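Planner picks a grasp on the wrong object when two items touch (bedroom scene, Testero)

Posted 03/01/2022 by brornon_user

I'm running pick tasks in simulation with Testero as the planner and Sial for segmentation. On a plain tabletop it does fine. On the bed, with two items touching, the mask comes back as one blob and the grasp is centered on the seam between them. The arm gets to the pre-grasp pose with no errors in the log.
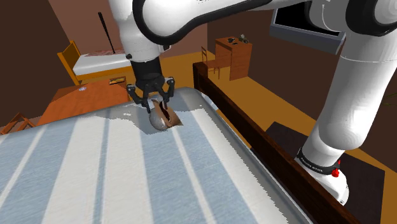
Gripper over the two objects, bedroom scene

I have tried 3,000 points per crop and more, with no change. Is this a segmentation setting or a planner setting?

skastamthorpe_dev

Segmentation. The planner only sees what Sial hands it. Turn on the depth-edge split and lower the merge threshold until you get two masks. Striped bedding makes it worse if you segment on color alone, so weight depth higher.

Also check which camera you are using. From a low side view the arm can hide most of the bed.

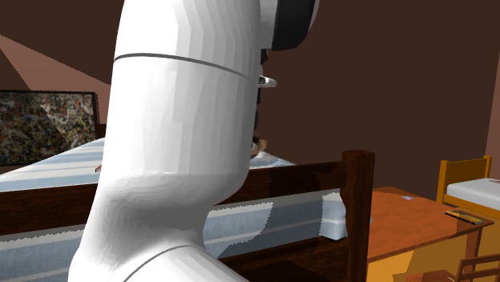
With a view like that you can have the masks set up correctly and still get half an object. I render from two cameras and drop any mask with fewer than 432 visible pixels. Then I rotate the approach by 90 degrees if the fingers would close across the seam.

gridlock_b

Had the same thing in October. I just moved the objects apart in the scene file. Doesn't fix it but the demo ran.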